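Clurnov cuts Pestness 8 storage price, adds second radio band

Clurnov has lowered the price of the 320 GB Pestness 8 to $414, down from $600 at launch. The smaller model stays on sale at its old price until stock runs out. Both versions now ship with firmware 83, which turns on the second radio band for Rillevby carriers. Phones bought before March get the same update over the air; the download is about 2 GB and needs a restart.

The Kettler dock is not part of the discount. Docks with the older connector still charge the phone but do not pass video.

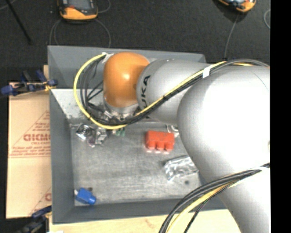

KUKA arm over a parts bin.

Trade-in values are unchanged. Orders placed before noon ship the same day from the Rillevby warehouse.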